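Friday, wood shop side of the lab

Finish trials for the Landum bench tops, continued. Desta Degefa wants a decision on oil versus waterborne before the December order goes in to Waren.

Offcuts from the Tirum batch were sanded to 180 and wiped down. Two coats of hard oil on the first set, three coats of the waterborne on the second. Twelve hours between coats for the oil, two for the waterborne. The oil set was left face up on the rack by the door; I would not do that again, dust settled in the second coat and had to be cut back with a gray pad.

Water spot test: one drop of tap water left for 30 minutes, then blotted. Oil shows a faint ring on the end grain and nothing on the face. Waterborne shows nothing on either. Repeated with coffee. Oil stained at the end grain, face cleaned up with a damp cloth. Waterborne clean except for one piece where I had sanded through at the corner.

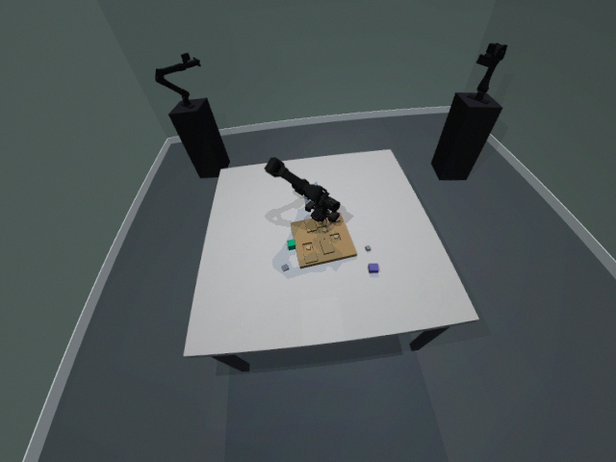 White table, matte top, with the board on it.

Scratch test with the brass stylus, same load on all pieces. Waterborne marks white and the mark stays. Oil marks dark and mostly goes away with a rub of fresh oil. For benches that get dragged over by equipment feet I lean toward oil on that basis alone. Bastien Masson disagrees — his point is that no one will re-oil on schedule, and the Vidal room tops support him.

Cupping: the pieces finished on one face only had moved by the next morning, measured with straightedge and feeler gauges. Both-face pieces stayed flat within what I can read. Any top going out of here gets the underside coated, whichever product we pick. 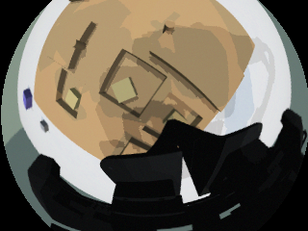
Tan wooden board on the white surface, from above.

Abrasion: 2,000 strokes with the felt block, stopped to change the felt once. Gloss dropped on the waterborne, hardly at all on the oil, which had little to lose.

To do:
Recoat the sanded-through corner and repeat coffee.
Ask Waren about lead time on the 10 liter can.
Check the rags went in the water bucket, lid on.
Heat test with the kettle base, both sets.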